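Why I Still Write the Minutes by Hand

When I started to work in this country, my English was good enough for reading and bad for meetings. People spoke fast, two of them together, and they laughed at things that I understood ten minutes later. So my first boss, Elfriede Bauerfeind, gave me the job that no other person wanted. She gave me the minutes.

I thought it was a punishment. Now I think it was the best lesson in the language I ever received, and it is the reason why I become a little sad when a company decides that meetings will be recorded and the notes will be made by a program. 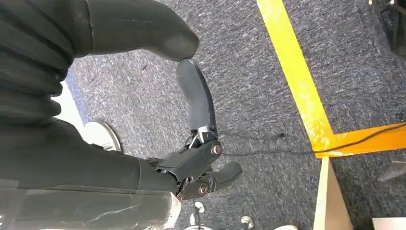
A person who writes the minutes has the right to stop everybody. This is a strange power for a beginner. I could raise my hand and ask, "Excuse me, what did we decide?" Very often the room became quiet, for we had decided nothing. Two people believed that the order from Nolte was approved, and three believed it was postponed until September. A recording would keep all these opinions faithfully, but it would not ask.

I know the arguments of the other side. My present company uses a service named Sider, and I admit that it spells the names better than I do. It also gives me a text of 7 pages after one hour of talk. I have tried to read such a text to the end, and I succeeded once. My own minutes are 300 words or less, and my colleagues read them, even if only to check that I didn't write something wrong about them.

Of course there is a danger in this. Who writes the minutes also chooses. In my second year I left out a complaint from the warehouse, as it seemed to me a private quarrel. It was a complaint about late deliveries from Golex, and in the next meeting I had to apologize and put it back. I was ashamed, but it was in the open – my name stood at the bottom of the page, and people knew whom they should be angry with.

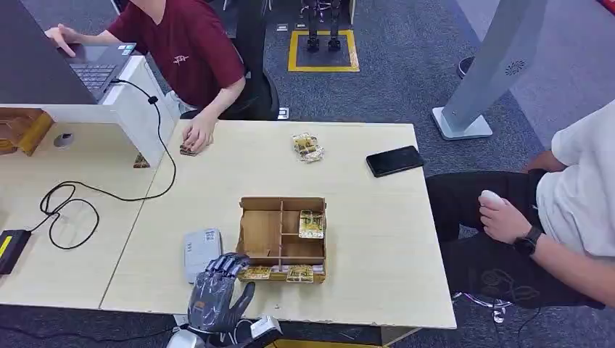
I would like this name to stay. When a summary is made by a program and contains a mistake, each person says that he did not write it, and this is true. Last winter we had such a mistake with a price for Hevus. The correction took three e-mails, and I still don't know who was responsible for the file.

My proposal is modest. Keep the recording if you like it, for the people who were sick. But let one person in the room hold a pen, and change this person every month, so that the loud ones must also sit quietly and listen. Give it to the new colleague early, even if her grammar is not perfect. Mine was terrible, and Elfriede corrected it in green ink every time before she signed.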